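Reading time: 6 minutes

Parina Two-Arm Bench, Set-Up Guide
Section 6: Good practice at the table
Revised Jan 3, 2023

6.1 Who this section is for

Anyone who switches the bench on, stands near it, or lets somebody else do either. If you have run benches like it for years, read it anyway. The incident log at the Dradotlow workshop is written mostly by people who have run benches like it for years.

Sections 1 through 5 tell you how to make the arms move. This one covers when they should, who gets to decide, and what may be on the table at the time. These are house rules. They sit on top of the safety law where you work and whatever your insurer has asked for. Where two rules disagree, follow the stricter one and complain afterward.

6.2 Words used here

Reach: everywhere either arm can get to, including the places you never told it to go.

Shared zone: the part of the table both grippers can reach. Most of the interesting work happens there, and so do most of the collisions.

Lead: the one person in charge of a run. There is one lead. Two leads is a conversation.

Job sheet: the single page, taped up at Trukside style or kept on a clipboard, that says what the arms are doing today and what they are allowed to touch.

6.3 Before power

1. Walk all the way around the table. Look at the floor as you go. Cables that have crept out into the walkway go back where they came from.

2. Check each base by hand. It should not shift. If it shifts, go back to Section 2 and meet your bolts again.

3. Follow each arm's cable bundle from base to wrist. You are looking for clips that have let go, straps that have slid down a segment, and any loop big enough to catch an elbow, theirs or yours.

4. Compare the table to the job sheet. If a thing is on the table and not on the sheet, take it off or write it in. "It's only small" is not a category on the sheet.

5. Read the label on each arm and make sure it matches the arm named in the software. Swapping left and right is the oldest mistake on the bench and still the most popular.

6. Press the emergency stop, then release it. Do this before power and again after. A stop that has not been pressed since April is a decoration.

CAUTION: Do not reach across one arm to fix the other. Walk around. The table is not that big.

6.4 Power and first motion

1. Say out loud that you are powering up. Feeling silly is normal and passes.

2. Switch on one arm at a time. Wait for its base light to settle before starting the other. Check the light against the table in Section 3, and do not go by color from memory, since other makers use the same colors to mean other things.

3. Run the joint check at the slowest speed, one arm moving and one arm parked.

4. Bring the second arm in only after the first has finished and stopped. "Nearly finished" counts as moving.

5. Open and close each gripper with nothing in it. Listen. A healthy gripper is dull to listen to.

NOTE: A steady light means the arm is content with itself. It tells you nothing about whether the program is a good idea.

6.5 Working with two grippers on one object

This is the part people buy the bench for, and the part that needs the most rules. With two arms working at a single open cup, the wrists have very little room between them and the cup has none to spare.

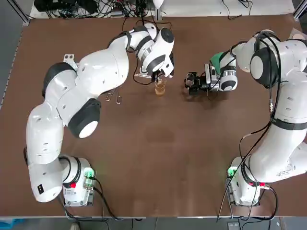
Plan the approach on paper before you plan it in software. Each gripper needs a way in, a way out, and a place to wait, and the two ways out must not cross. If you find yourself explaining why they cross only briefly, draw it again.

Arthur, commenting on the draft of this section, wrote that the rule about crossing paths is too strict for short jobs, and that he has run crossed exits all winter by giving one arm a one-second head start. He added that anyone who can't trust a one-second delay shouldn't be running two arms.

We kept the rule. A delay works until the first arm pauses for a reason of its own, and the second arm then arrives exactly on time. If you want crossed paths, use a proper interlock, where the second arm waits for a signal that the first is clear. Write the interlock on the job sheet.

Follow these steps for any two-arm task:

1. Decide which arm has priority in the shared zone. Write it down. When both want in, the other one waits.

2. Set the closest distance allowed between the grippers and enter it as a limit in the controller. A distance you are keeping in your head is a hope.

3. Measure that distance from the widest point of whatever each gripper carries. Held parts stick out. So do things mounted on top of a wrist, and those are the ones left out of the model.

4. Run the whole motion with no object on the table.

5. Run it again with a stand-in of the same size that you would not mind losing.

6. Run it with the real object at slow speed, lead's hand at the stop.

7. Raise the speed one setting at a time. If you have to skip a setting to make the demo, postpone the demo.

CAUTION: The fingers can pinch. They do not know the difference between a part and a thumb, and they have been told to hold on.

6.6 Liquids and glass

Plain plastic is kinder than glass, and an empty container is kinder than a full one. Use glass or liquid only when the task needs it. When it does:

1. Name the liquid on the job sheet. "Brown stuff" was once accepted here and will not be again.

2. Use the smallest amount that lets the task make sense. Never fill to the brim.

3. Keep towels within arm's length of the lead, outside the reach of the arms.

4. Keep power strips and control boxes off the table and higher than any puddle could get.

5. After a spill, stop first, power down second, wipe third. People like to start with wiping.

6. After a breakage, sweep the whole surface and check inside the fingers. A chip of glass in a gripper pad will scratch every part you pick up until you find it.

NOTE: Hot liquids, solvents, and anything you would not want on your shoes need written approval from whoever signs for the room.

6.7 Small loose parts

Brackets, clips, and bits of wire have a talent for ending up under an elbow. Anything the task needs should have a marked home on the table, and a mark means tape or a tray. Anything the task does not need goes in the parts box at the end of each run. A clip you meant to use later is, for now, in the way.

Thin clear plastic deserves a line of its own. It is hard to see from where you stand, and cameras can miss it too. Remove it, or put a strip of bright tape along one edge so that everyone can be equally annoyed by it.

6.8 People

1. One lead per run. The lead does nothing else: no phone, no lunch, no helping with the other bench.

2. Tie back hair, roll up sleeves, leave lanyards on the hook.

3. Visitors stand behind the floor line. This includes visitors who own the building.

4. Anyone may call a stop, for any reason, and does not owe an explanation until the arms are still.

5. When the lead changes, stop the arms, hand over the job sheet, and say the words. A nod across the room has been tried.

6.9 Keeping the log

Log every run, including the boring ones. The Dradotlow bench had 2,393 entries in its log when this section was revised, and 102 of them record a stop that was not planned. Most are a single line. The useful ones say what the arm was doing, what the lead expected, and what had been changed since the last good run. The least useful one says "weird."

Inspect straps, clips, and finger pads every 1,000 cycles, or sooner if something has hit something. Enter the inspection in the same log. Do not start a second log for inspections, as it will be lost within the month.

6.10 Shutting down

1. Send both arms to their parked positions, priority arm last.

2. Empty both grippers. Never leave a part held overnight.

3. Power down, then wait for both base lights to go out.

4. Clear the table and wipe it. Old scuffs may stay. New ones go in the log.

5. Sign the job sheet and file it. Tomorrow's run gets a new sheet, even if it is the same job.

Section 7 covers changing the finger pads. You will need the small hex key that came in the bag with the manual, or the replacement you bought after losing it.

We use cookies to remember which section you were reading. Accept / Manage settings

© 2023 Parina. Contact the manuals desk | Back to top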